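3.2 Materials and layout of the sorting table

Sorting was carried out on a light wooden table with one person seated at the far side. The container was a cardboard divider tray of the kind used for packing glassware, taken from stock at Ridgate and used without repair.
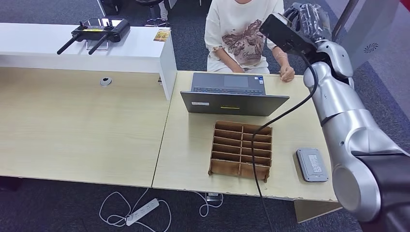
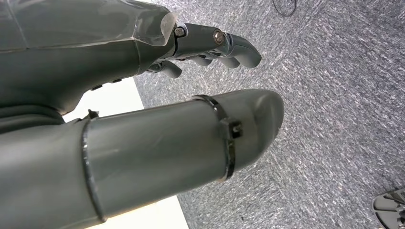
Figure 4. The table with the divider tray and laptop (first picture); the hand, with clear film over the knuckle area (second picture).

The tray has two columns of six compartments, giving 12 slots in total. We chose corrugated cardboard over a moulded insert for two reasons. It is what small packing rooms mostly use, and its partitions give way a little when an item goes in at a slant. Trays were kept in use until a partition no longer stood upright. Worn or torn edges were accepted, as they would be in ordinary work.

Each session began with the tray empty. Items were then placed in the order set out in the Carré list, working from the far end of the left column. An item counted as placed when its base touched the bottom of the slot – leaning against a partition was allowed. If an item crossed into a neighbouring slot, the coder marked the slot as shared and the session went on.

Sessions were coded separately by Annick Courtois and Maëlys Pichon. They disagreed on 11 placements, most of them items that leaned, and settled these by going back to the written notes. The position of the tray on the table was not fixed, and we return to this in Section 4.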